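Workshop notebook, January, started 8:40

Basket trial again. Glenys wants a yes or no on the lattice-sided baskets by the end of the month, and Sowerby have already sent a price for 400. I'm not ready to say yes. Their claim is that people can find things faster when the sides have openings, so we can drop the labels and save Sandra an afternoon of printing every time the stock changes. I have heard this sort of thing before. The Milla bins were going to do away with labels too, and we ended up with labels on the Milla bins.

Graham's numbers from the first round: 1,066 retrievals logged, small items mixed in with medium. He says the open sides came out ahead. I asked how far ahead and got a shrug and a spreadsheet. Half of those were done by him and Hayley, who had packed the baskets themselves and knew where everything was. I've put a line through that half on my copy. Hayley agrees with me, for the record. Graham doesn't.
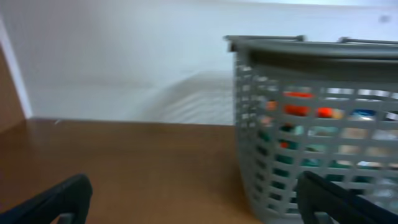

My own objection is to the idea that seeing a color is the same as finding an item. People look at the side of a basket and get a hint, then they tip the lot out anyway. The gray one on the wood table is a fair case. You get teal-green through a lot of the holes in the middle and lower rows, a couple of red-orange bits higher up, some blue, and paler stuff toward the right. Fine if you came for "something teal." No help at all if you came for one particular thing and there are 2 nearly the same shade. I'd also like to know what happens with small parts and openings that size. Sowerby's sheet doesn't mention it.

Peninah's point, which I think is better than mine: nobody has tried the same baskets with a plain label on the rim. If labeled lattice beats unlabeled lattice, the saving on printing is gone and we're only arguing about the basket.

Also the rim. Sowerby call it reinforced. Want to see one carried loaded down to Hatside and back before I believe that.

To do:
Rerun with packers and finders kept apart. No exceptions, Graham.
Same contents in a solid-sided Werberg bin, labeled and unlabeled.
Ask Sowerby why the quote went from 400 to 405 between emails. Spares? If so, who asked for spares?
Sandra to time one full round of label printing, because "an afternoon" is a guess.

Told Glenys not to sign anything yet. She said she hadn't planned to. Back on this after lunch.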